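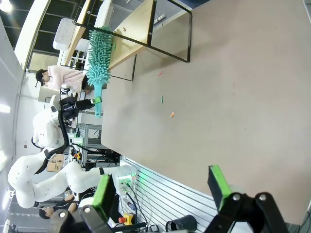
I spent most of today teaching the arms to dust. The job is small: one gripper holds the duster, and the scraps on the table have to go. I drive both arms by remote, and each run gets saved as a demo.

We have 70 good runs now and I want 192 before training. My first 20 were too fast, so I threw them out. Slowing down at the start of each sweep made the rest much more even.

Marjan Abbasi takes over the controls tomorrow. Her sweeps are longer than mine and I want both styles in the set.

Comments

Ekkachai Boonchu: Do you move the scraps between runs?

Tove: Yes, every time. By hand.

Lungile Pillay: Try it with the lights off too.

Contact | © Tove Oddsson | Back to top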